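# Order on Open Shelves

*How a small bottle shop arranges its stock by color*

The retail floor of Zirkden opens at nine in the morning, but the shelves are dressed well before then. Bottles are drawn forward to the edge, turned so that their labels face the customer, and closed up wherever a sale has left a gap. The work takes two members of staff most of an hour. It is set out in a handbook of four pages, and new employees are expected to know it by the end of their first week.

Zirkden began as a supplier of syrups and cordials to cafés and moved into direct sales five years later. The first shop followed the habits of the warehouse. Stock stood in alphabetical order by producer, and each producer's full range was kept together. The arrangement suited those who already knew the catalog. Customers who did not know it tended to stop at the door, look across a long wall of mixed labels, and ask for help at the counter.

Omprakash Gautam, who joined the company as head of display, was asked to propose an alternative. His report, delivered in February, recommended that the producer be treated as secondary information. "People remember the color of what they bought long after they have forgotten the name," he wrote. "They come in and say it was the red one. We should be able to point."

The company accepted the recommendation and tested it in one corner of the shop before extending it to the rest. Each shelf now carries a single color, and where space allows, a single shape of bottle as well. A clear bottle does not share a row with an amber one, even when the two come from the same maker and cost the same. Caps are considered part of the color and are matched along the row. 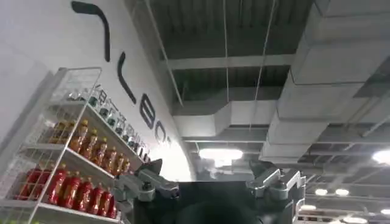 The choice of rack received as much attention as the stock. Wooden cabinets were considered and set aside after a short trial, as their solid sides kept light from the lower shelves. White wire mesh was preferred. It is simple to wipe down, it can be moved by two people when the floor plan changes, and it lends little color of its own to whatever stands on it. The handbook asks that racks be washed before they are restocked and that no bottle be put out with dust on its shoulders.

Wall and ceiling were treated along the same lines. The walls are white with large black lettering, and the ceiling, with its services left exposed, is painted dark gray. Mr. Gautam had at first wanted the walls bare. The owners asked for lettering on a scale that could be read from the street – a request he now describes as the correct one.

The system has its costs. Zirkden lists 421 products, and they do not divide evenly among the colors. Pale yellow, in particular, has never filled a shelf. The Nurnura range was spread over several racks under the new plan, and its makers objected to the separation in writing. A compromise was reached under which a printed card at the counter lists every Nurnura product and the rack on which it stands. Plillanico, a smaller producer, took a different course and changed its caps so that its bottles could remain in one row.

Deliveries are also slower to put away. A mixed case that once went to one shelf may now go to four, and the stockroom has been fitted with sorting trays to prepare each case before it is carried out. Staff check the rows again at midday, when misplaced bottles are returned to their color.

A second shop, to be known as Shim, is being fitted out on the same principles. Its floor is narrower, and the racks will stand along one side only. Mr. Gautam has asked for the lower shelves to be set a little farther apart there, so that taller bottles can be lifted out without tilting.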